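Speaker notes, Thursday session, 20 minutes plus questions
Talk: What does a home demonstration teach a gripper?
Rami Dabbas

Slide 1
Skip the bio. Go straight to the claim: more hours of people clearing tables with hand-held grippers gives you a better policy. I believed it in June. I believe about half of it now.

Slide 2
Our set, Likis, has 1,783 demonstrations of dish handling. Say the number once and move on. The target was 4,000 and we stopped early on purpose.
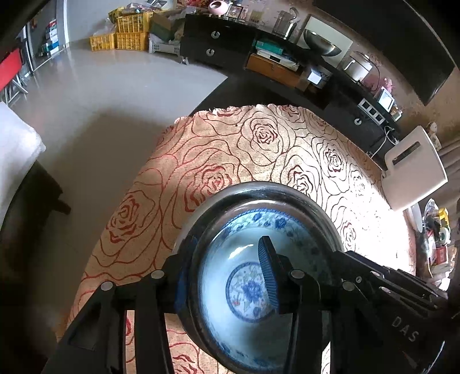 Grasp labels are where I would start doubting. Our annotation tool, Stimel, writes "contact" the moment it thinks a pad meets an object. Look at the bowl: one blue pad is against the inside wall and the other is angled toward the middle. Is that a grasp, a push, or the start of one? Two annotators gave me two answers. Pause here.

Slide 3
Thin rims are easier to label. Both pads on one edge, and people agree. So the agreement score goes up when the set has more trays in it, and that says very little about the method. 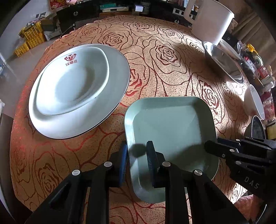
Samira Kassab thinks I am too hard on the labels. Her view is that a policy averages over messy contact anyway, and that cleaning it up would cost us weeks for nothing. Give her a fair hearing, then show the Robles split: 31 held-out tasks, and the gain from extra data sits almost entirely in the flat-object ones.

Slide 4

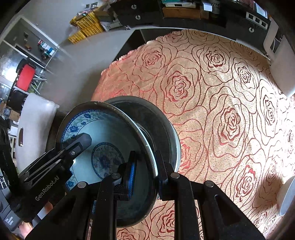

Nested objects are the case I would test first if I were reviewing this paper. A planner has to decide which thing it is picking up. With the basin clamped by its rim and the porcelain bowl still tilted inside it, our label says "basin" and leaves the bowl out. The policy never hears that there is a passenger. We had 24 trials of this type. Too few, and I will say so before someone else does.

Slide 5
Same room, same cloth. Don't let anyone call this generalization.

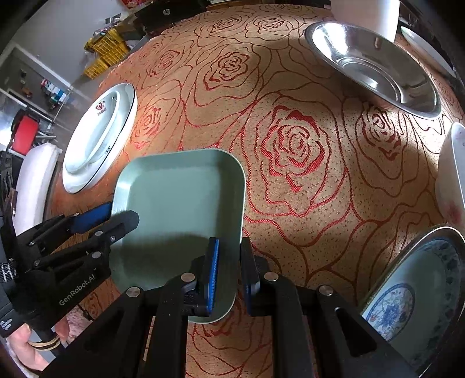

Rim grasp on the square tray, second gripper at left.

Ask Rima Fakhoury for the Isodmont numbers if the question comes up. I haven't checked them and won't quote them.

Leave five minutes.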